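Puzzle Testers and a Part-Time Workshop Helper Wanted - Keskin Puzzles, Zerley

Part-time post and paid testing sessions
Closing date: end of December

We are a small maker of block and board puzzles, working out of two rooms above the old seed merchant's in Zerley, and we are looking for people to help us with our next set. There are two ways to join in. One is a proper part-time post in the workshop, 12 hours a week, and the other is a place on our testing list, which asks a good deal less of you and might suit someone who simply likes fiddling with things at a table. Please do read the whole of this page before you write to us, as I have tried to answer most of what people asked last year.

The set is called Haston. It is built on a thick yellow base with slots in the top, and the pieces are big, plain, coloured shapes: long bars in blue and green, and larger pieces made up of several bars joined at right angles. It began as something for children and has grown up a little along the way. We have had it out with grandparents, with a sixth-form maths club and with a very patient group of knitters in Levville, and they all went about it differently, which was a great help to us and also rather sent us back to the drawing board!
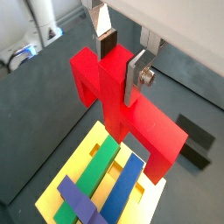 What we need now is fresh hands. Those of us who made the set know it far too well. I can no longer tell whether a step is hard or easy, and I keep reaching for the right piece before I have thought about it. A new person will turn a piece round four times, try it upside down, put it back and pick up something else, and every one of those small decisions is useful to us when we come to write the instruction booklet.

Being a tester

Sessions last two hours, with a break in the middle for tea and whatever has been baked. You will be given a base, a set of pieces and a booklet, and asked to work through some builds at your own pace while one of us takes notes. Some builds come with a drawing, some with a written description only, and some with nothing but the finished thing to look at. You are welcome to talk as you go or to keep quiet. We are not timing you and we shan't be testing how clever you are - the booklet is what is on trial.

The pieces go back and forth between builds quite a lot, so a typical session has you setting the long bars on the base, bringing a cross-shaped piece in at one end of them, adding the smaller blocks, and then taking the whole lot down again so that the next layout can be tried. Some people find this soothing. Others have told us very kindly that once was enough, and that is perfectly all right too.

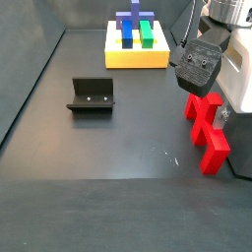

Haston set: purple cross piece standing behind the blue and green bars.

Testers are paid 33 pounds a session, plus the bus fare from Levville or thereabouts. You may come to one session or to several. We should like to hear from people of any age over sixteen, and particularly from anyone who is left-handed, anyone who has trouble telling certain colours apart, and anyone whose hands are stiff or sore. The pieces were meant to be comfortable to hold and we would much rather find out now if they aren't. You don't need to have done a puzzle in your life.

The workshop post

The helper will work alongside me and Keskin's two makers, mostly in the mornings. It is a mixed sort of job. You would be looking over finished pieces for rough corners, checking that each one sits properly on its base, sorting them by colour, making up the sets, and keeping the test table in order before and after sessions. You would also take notes while testers work, so a clear hand and a quiet manner matter more to us than any certificate. There is a certain amount of lifting, as a full carton is heavier than it looks, and one flight of stairs with a good rail.

Drawing would be a real bonus. Our booklet shows every layout from two sides, and at present the drawings are all mine and people have been polite about them. If you can look at a few blocks on a base and put them down on paper so that a stranger knows which one goes in front, please mention it in your letter, however modest you feel about it.
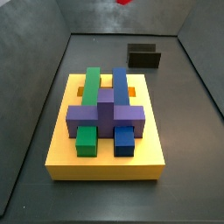
Purple cross piece laid across the front ends of the green and blue bars, with two small blocks in front.

The post is for nine months to begin with, and we very much hope to carry it on after that. Hours can be arranged around school runs or other work. Holiday is paid, tea and coffee are on the house, and you will be given a finished Haston set of your own when the first batch of 245 goes out.

How to apply

For the workshop post, please send a letter of a page or so and the name of someone who has worked with you. A CV is welcome but don't go to any trouble over it. Tell us about something you have put together or taken apart, and how you went about it.

For the testing list, a short note will do, giving your name, whether mornings or evenings suit you better, and anything we ought to know about getting you up the stairs and settled comfortably.

Write to Sabine Fuchs, Keskin Puzzles, PO Box 2145, Zerley. If you would like to see the room and handle the pieces before you decide, say so in your note and I will happily find a time for you to come by.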